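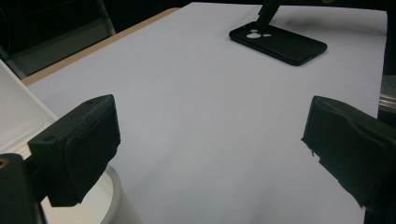 Attachment 1 – phone case on the paper, seen from the camera on the hand-held gripper. Loose flap on the right finger, lower edge.

Ticket: Visitor demo, hand-held gripper, object outline drops out on phone case
Product: Prodgate hand-held gripper with camera, Rirkero viewer on the table PC
Site: Nunotberg, demonstration room
Raised by: Harpreet Landry
Assigned to: Carter Kennedy
Opened: 12/13/24
Priority: High (open day)
Status: Closed

Fault as reported

The viewer should draw one green outline round the object on the paper and hold it while a visitor brings the gripper in and closes it. With the black phone case the outline comes and goes. When it does come up it is often in the wrong place. On several tries the outline settled on the right finger and stayed there, and the viewer then reported "object in grasp" with the fingers wide open.

Other demo objects are fine from the same position. The fault is seen on the phone case only, or mostly. The case is the second object in the visitor script, so it can't be dropped without changing the printed cards.

Expected: outline on case at 300 mm, held down to 200 mm, then grasp message when the fingers close.
Seen: outline flickers at 300 mm, jumps to the finger before 200 mm, grasp message early.

Viewer was restarted before raising. Same result.

Entry – Carter Kennedy

Please confirm the following:
- whether the finger mask in the viewer is the one supplied with these fingers or an older one
- whether the room lights are at the setting used when the demo was set up
- whether the case is placed back up or face down
- state of the pads on both fingers

Please don't retrain or edit the object list yet.

Entry – Harpreet Landry

Mask: the settings page only says "custom". No name or version shown.
Lights: same as set-up, as far as I know. Blinds down.
Case: back up. It has always been back up. The card shows it that way.
Pads: left pad is rough at the edges but in place. Right pad has a piece coming away near the bottom. It can be seen in the attachment. I have not pulled it.

The case is empty, there is no phone in it, so the paper shows through the camera openings. I mention this as the first message in the viewer log is "multiple regions, smallest rejected" and I don't know what it means.

Entry – Carter Kennedy

The message means the viewer found more than one closed shape and threw out the smallest. On an empty case it can read the rim of a camera opening as an edge of its own. This would account for flicker. It would not account for the outline going to the finger.

For the finger: the mask is a fixed shape which tells the viewer to ignore the parts of the view taken up by the gripper. It is drawn tight to the fingers. Anything that sticks out past the line is treated as part of the table. A dark flap against pale paper will be picked up as an object, and at close range it may win over the case on size.

So there are probably two faults. Test them one at a time.

Test A: flap. Hold the flap back against the finger with a small piece of black cloth tape. Keep tape off the gripping face. Run the case as before.
Test B: openings. Put a piece of plain black card inside the case so that the openings are closed from below. Run with the flap as found.
Test C: both together.

Ten runs are not needed. Run each one until the result is clear and write down what the viewer says.

Entry – Harpreet Landry

Results below.

Test A, flap taped, case empty
Outline stays on or near the case. Flicker still present at 300 mm. Outline sometimes drawn round one of the openings only. No jump to finger. No early grasp message.

Test B, card in case, flap as found
Outline steady at 300 mm. Jumps to right finger on the way in. Early grasp message returned.

Test C, card in case, flap taped
Outline steady all the way. Grasp message on closing, as it should be.

The card slid out of the case on one lift in Test C and fell on the paper. The viewer outlined the card. I don't count this as a fault.

Entry – Carter Kennedy

Agreed, two faults. Neither is in the viewer as such.

Tape is acceptable for a bench test. It is not acceptable for the open day. Visitors will be closing the fingers repeatedly and the tape edge will lift. Replace the right pad, and replace the left at the same time so that both faces have the same grip. Pads are a Bélanger part and are sold in pairs.

Who fitted the present pads?

Entry – Wayne Hawthorne

I did, in September. The old ones were worn and I cut the new ones from sheet as there were no pairs in stores. I trimmed them on the finger with a knife. I would guess the flap started where the cut ran past the corner.

No pairs in stores now either. I have asked for 3 pairs. Supplier says they will be here before the open day but would not give a date in writing.

If they don't arrive I can cut again from sheet, off the finger this time, and wrap the end under.

Entry – Audrey-Anne Arsenault

A note from the visitor side. The script has each visitor hold the gripper well back from the case, look at the screen, then move in. Several people at the last visit moved in at once and never saw the outline at distance. If the outline is only reliable once they are close, I can live with that. What I can't have is the message saying it is holding something when it isn't. A school group will spot it at once and the person on the table will have to talk their way through it.

Also, can the card inside the case be fixed down? If it falls out in front of people it looks broken.

Entry – Carter Kennedy

The early message goes away with the flap. The card can be glued. Use a thin line of craft glue along the inside of the back only, keep it clear of the raised rim, and leave overnight. If the glue leaves a shine through the openings, rub it down, a bright spot may be read as an edge.

Don't use white card. Don't use clear tape.

There is a setting in the viewer called "fill holes" which should do the same job in software. I would leave it off. With it on, the viewer tends to join the object and its shadow where they touch, and the outline comes out too large on that side.

Entry – Harpreet Landry

Tried "fill holes" before reading the above. Outline too large on one side, as described. Switched off again.

Card glued. Left overnight. No shine. Case lifted and put down many times by hand and with the gripper, card has not moved.

Entry – Wayne Hawthorne

Pads arrived. Both fingers done. Old pads peeled off cleanly, glue residue removed with spirit, new pair pressed on and clamped. No trimming needed, they fit the face.

Holes on the body of the left finger left open, they are not used with this mount. Threaded insert on the mounting piece checked while I had the tool out. Tight.

Old pads kept in a bag in the second drawer in case anyone wants to look at them.

Entry – Carter Kennedy

With new pads the mask should be redrawn. The supplied pads may be thicker or thinner than the cut sheet and the line will be out.

To redraw:
Settings, Gripper, Mask, New.
Hold the gripper over clear paper with nothing between the fingers.
Open fully. Press Capture.
Close fully. Press Capture.
Save under a proper name. "Custom" is not a name.
Restart the viewer.

Check that the mask follows the fingers when they move. If it lags, repeat both captures.

Entry – Harpreet Landry

Mask redrawn and saved as nunotberg-newpads. First attempt lagged on the right side, repeated, second attempt good. Viewer restarted.

Full script run with phone case. Outline steady from 300 mm to 200 mm and on to grasp. Grasp message only when closed on the case. Released, message cleared.

Ran the remaining objects on the cards. No change from before.

Entry – Nosipho Mabuza

I did a cold run as a visitor, reading only from the card. Two remarks.

The card says "point at the phone". It is a case, there is no phone. I spent a moment looking for one. Please reword.

The paper creeps towards the person if the fingers press down while closing. It moved enough for the case to end up near the table edge after a few goes. Outline was not affected.

Entry – Audrey-Anne Arsenault

Card reworded to "point at the phone case". Reprinted.

Paper: Wayne will put non-slip mat under the sheet. Whoever is on the table should square it up between groups in any case.

Entry – Wayne Hawthorne

Mat fitted. Paper does not creep under normal use. It can still be dragged if somebody leans on it.

Resolution

Cause 1: loose flap of pad on right finger, outside the finger mask, picked up as an object.
Cause 2: camera openings in empty case read as separate regions.

Action taken: pads replaced as a pair, mask redrawn, black card glued inside case, "fill holes" left off, mat placed under paper.
Parts used: one pair of pads. 2 pairs to stores.

Follow-up: add pad check to the sheet used before each visit. Owner Wayne Hawthorne. Look for lifted corners on both fingers with the gripper open. If any pad is replaced, redraw the mask before visitors are let in.

Closed by Carter Kennedy. Reopen under the same ticket if the early grasp message returns.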